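Housekeeping Skills, Unit 7: Towels
Notes by Siwan Powell

Okay, towels! I know a few of you groaned when you saw this on the schedule, but I have stood in the linen room at the Pullwood guesthouse with 33 bath towels to get through before lunch, and I promise a steady method saves your back and your temper.

Start with the table. Clear it, wipe it, let it dry, and lay one towel out flat. I like to smooth from the middle toward the edges with my whole forearm (fingertips just push the loops around). Terry is thick and a bit springy, so it'll hide a bump that you'd spot right away on a pillowcase.
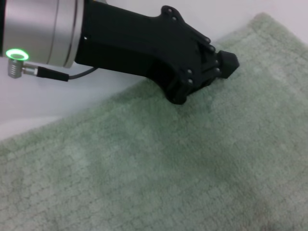

Then find your corners. Pinch the very corner, with the hem between finger and thumb, and give it a tiny tug outward before you lift anything. If you grab an inch or two in, the corner droops and you end up with a lump inside the fold. I did this for years, by the way, and blamed the towels.

Now the fold itself. Carry the corner over low and slow, set it down, and look at the edges before you press. Edges first, crease second! Once you've flattened a crooked crease into terry you'll be chasing it through every fold after that. If it's off, open it back up and go again, it takes two seconds.
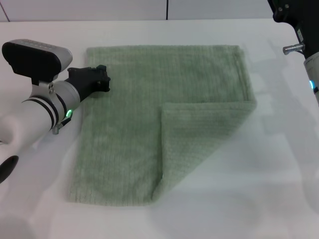
Fig. 2. Lower-right corner turned back over the towel, with the crease still soft.

A word on fold styles. The Mulico handout in your folder shows a thirds fold, and the Dafis one goes in half and half again. Either is fine with me, just pick one per shelf. Folded edge faces out, always.

For next time: bring two bath towels from home, any color, and read the section on washcloths. We'll do stacking too, so wear sleeves you can push up.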